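A Quiet Failure Is Still a Failure

Posted in November by the editor of the Stimari workshop pages

When people talk about danger from robots, they talk about speed and weight. They imagine an arm that hits somebody. I understand this, and I do not want to make it small. But the fault which cost us most this year was silent, and the arm did everything slowly and politely while it happened.

At Stimari we refurbish office computers. One of our cells puts memory modules into used desktop machines with a collaborative arm. The program was written by an integrator, Dastelon, and for many weeks it worked well. The arm takes a module from the fixture, goes down into the case, finds the slot and presses. If the force goes above a limit, it stops. If the force stays below, it continues to the next module. Everybody was satisfied with this logic, and I was satisfied too.

Then a customer, Tamudby, received a delivery of 675 machines from us. In the first days they reported that 30 of them did not start, or started with half of the memory. We opened the cases. In most of them the module was sitting in the slot at one end and standing a little high at the other end. In a few, the contacts of the slot were bent, and those boards could not be sold any more. 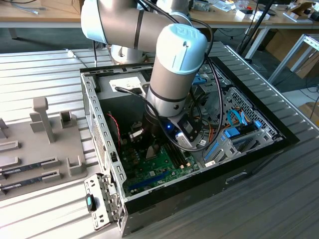

The cause was not exotic. A batch of cases had a slightly different height under the board, so the press ended roughly 3 millimeters too early. The arm had met some resistance, less than the limit, and for the program this was a good result. The log said "inserted" for every machine. I have read this log many times, and what disturbs me is how sure it sounds.

My opinion is that we, the buyers of such cells, accept a wrong definition of safety. We ask the supplier: will it stop if it touches a person? This is the right first question. After it we should ask: how does it know that the work is done? In our case it did not know. It only knew that nothing had stopped it, and it wrote this down as success.

Some colleagues say that the fault belongs to the start-up test, and that a test should be after every station. We do have a test now. But a test at the end finds the bent contacts after they are bent. A person who presses a module by hand feels the click, and feels also when the click does not come, and she takes the module out and looks. I would like the cell to have the same doubt. It can compare the depth with the expected depth. It can look at the force curve and search for the click. It can stop and call an operator, and this should be counted as good behavior, also in the monthly figures.

About the figures I must be fair. We ourselves had asked for 300 machines per shift. When the first version of the program stopped often, we were the ones who asked Dastelon to make it less sensitive. They did what the customer wanted - and the customer was us. In the meeting after the complaint there was much talk about the software and very little about this request. I think it should be in the report, on the first page.

I still want the cell. The work is monotonous and hard for the fingers, and I would not ask a person to do it for the whole shift. But I will not sign again for a machine that cannot say "I am not certain." We have sent this as a written demand for the next one, and the offer from Fagerlund is the only one so far which gives an answer to it.

Recent posts
Why we stopped gluing our labels
Sorting used power supplies: what we keep
A visit to the Fagerlund test room
Questions to ask before you buy a second cell

This site uses cookies to remember your settings. By continuing to read you accept our cookie policy.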